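Chapter 6
Buying a Folding Cell: Reading the Offer

After working through this chapter you should be able to read a supplier's quotation for a cloth-handling robot, separate what is included from what is extra, and work out which figures in it can be checked on site.

Chapters 4 and 5 dealt with rigid parts. A bracket has the same shape every time the arm meets it. A towel or a T-shirt does not, and suppliers have to price that difference somehow. Some put it into the gripper, some into the software, and some into a yearly service fee.

The offer used in this chapter is the Plarkeo kit, sold by Pumphrey of Closden. It consists of one arm, a two-fingered gripper, a small camera mounted at the wrist, and a license for the folding software. The buyer supplies the table and the bins. Eifion Pumphrey, who wrote the quotation reproduced in Section 6.3, lists the spare fingertips as a separate item, and students often miss this on a first reading.

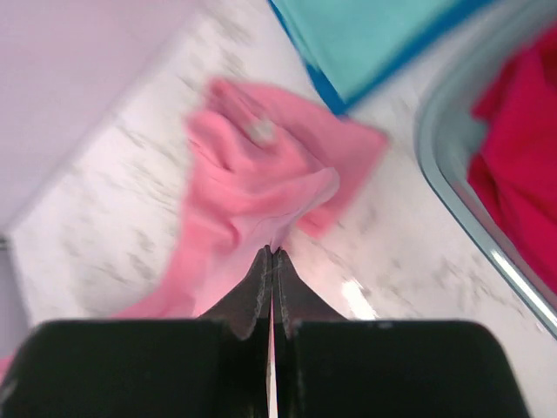

Before a cloth can be folded it has to be picked up at a useful point. The Plarkeo software looks for a raised fold or a corner, closes the fingers on it, and lifts. If the grasp is poor, the cloth is put down and the search starts again. Each new attempt takes time, so a rate quoted in pieces per hour means little unless the offer also states how the pieces were presented.

The Wotholm laundry ran the kit on trial in October. Nandini Kotian, the shift manager, logged 1,642 pieces, of which 270 needed more than one grasp and 12 were passed to a person. Her log is used for the exercises at the end of the chapter.

6.1 What the price covers

A quotation for a cell of this type normally has four parts: hardware, software, installation and support. We take them in that order, starting with the gripper.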